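## 4. Running a reset-free collection session

The Stirkano method depends on messy tables. Our first policy was trained on 543 demonstrations, all from tidy layouts, and it lost its nerve whenever a toy lay at an angle. Layouts in this set drift from one episode to the next, and the operator is asked to put up with it.

1. Load the Braltport profile and wait for the wrist view to come up. If it comes up upside down, reload. Do not tilt your head and carry on.
2. Open the gripper fully.
3. Place the sticky notes and one soft toy anywhere within reach. Resist the urge to line things up with the table.
4. Read the task prompt out loud, then start recording.
5. Move one item per episode. Stop recording, leave everything where it ended up, and go back to step 4.
6. After 10 episodes, take a break. You will think you don't need one.

> **Note:** Leave the wall covering up, however loud it is. Policies trained against a plain wall did worse in the Prultitz room, and we would like to know why before anyone redecorates.

> **Caution:** Sticky notes are thin and the table is hard. Come down slowly over the last 2 cm. The fingertips can be replaced, but the order form is long.

Blurred frames stay in. The May release filtered them out and left the policy with very little idea of what fast motion looks like. Crumbs and specks on the table may also stay, within reason. Lunch may not.

If an episode goes wrong, mark it `failed` and keep it. The Lã baseline uses failures as negatives, and it has never complained of a shortage. 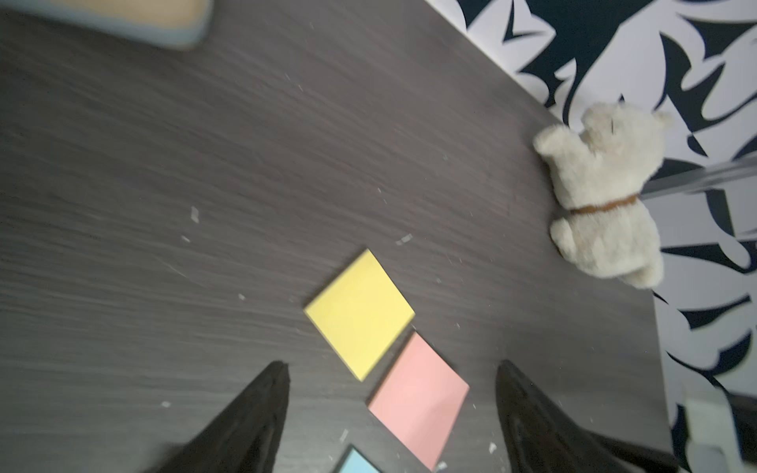 *Figure 4. Wrist view with the gripper open over the sticky notes; plush bear near the far edge of the table.*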